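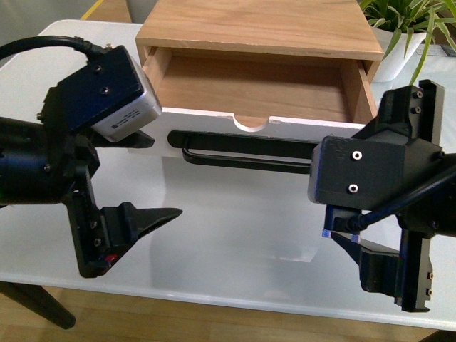

Rocío Mosquera me contestó que lo de callar por las mañanas le parecía una costumbre de gente sin niños, y que a ella el silencio le sale mejor en el autobús, con los ojos abiertos y el bolso en las rodillas. Lo dejó escrito debajo de la entrada anterior y llevo varios días dándole vueltas, así que respondo aquí, que hay más sitio.

En parte le doy la razón. Cuando empecé a sentarme a meditar, en febrero, tenía la casa para mí hasta las nueve y podía permitirme elegir la hora. Leí que convenía hacerlo siempre en el mismo lugar y lo cumplí al pie de la letra: el mismo cojín, la misma esquina del dormitorio, la persiana a media altura. Después cambió el horario del trabajo y perdí la esquina, la persiana y casi la práctica entera. Estuve tres semanas sin sentarme ni un día.

Lo que me hizo volver fue una charla de Séverine Tessier sobre la respiración. Duraba dos horas y la mitad era una lectura comentada de un texto que no conocía y que sigo sin entender bien. Pero hubo una parte sencilla. Explicó que no nos pedía dejar la mente en blanco. Nos pedía notar la salida del aire, y cuando nos hubiéramos ido a otra cosa, notar la siguiente. Alguien preguntó cuántas veces se podía uno distraer antes de dar la sesión por perdida. Contestó que no llevaba esa cuenta y pasó a otra pregunta.

Desde entonces hago esto. Me siento antes de desayunar, en una silla de la cocina, con la espalda separada del respaldo. Cierro los ojos si no tengo sueño y los dejo entornados si lo tengo. Las primeras respiraciones las hago un poco más largas y luego las suelto a su ritmo. No pongo música. Probé una temporada con las grabaciones de Jultau y la voz me gustaba, pero acababa esperando la frase siguiente y atendía más a la voz que al aire.

Los días malos son bastante parecidos entre sí. Repaso conversaciones, preparo contestaciones que no voy a dar, me acuerdo de una factura. Antes me levantaba enfadado conmigo mismo y el enfado me duraba hasta el mediodía — una forma rara de salir de una meditación. Ahora termino el rato igual y me hago el café. Alguna vez he notado que ese día hablo menos y discuto menos, aunque no me atrevo a decir que una cosa venga de la otra.

Rocío preguntaba también por la postura. Yo no puedo cruzar las piernas más de unos minutos por la rodilla izquierda y dejé de intentarlo. Katherine Mamani, que lleva el grupo de los jueves, me puso una manta doblada bajo los pies y con eso se arregló la molestia de la espalda. En el grupo hay quien se tumba. A mí tumbado se me va la práctica en una siesta, pero no veo motivo para prohibírselo a nadie.

Sobre el autobús, lo he probado dos veces esta semana. La primera me pasé de parada. La segunda fue mejor: dejé la vista quieta en el asiento de delante, seguí la respiración hasta el mercado y bajé donde tocaba. Voy a repetirlo en el viaje de vuelta, cuando vengo más cansado y suelo tirar del teléfono.

El libro que me recomendó Ximena Huerta todavía no lo he empezado. Cuando lo lea escribiré algo, si da para una entrada.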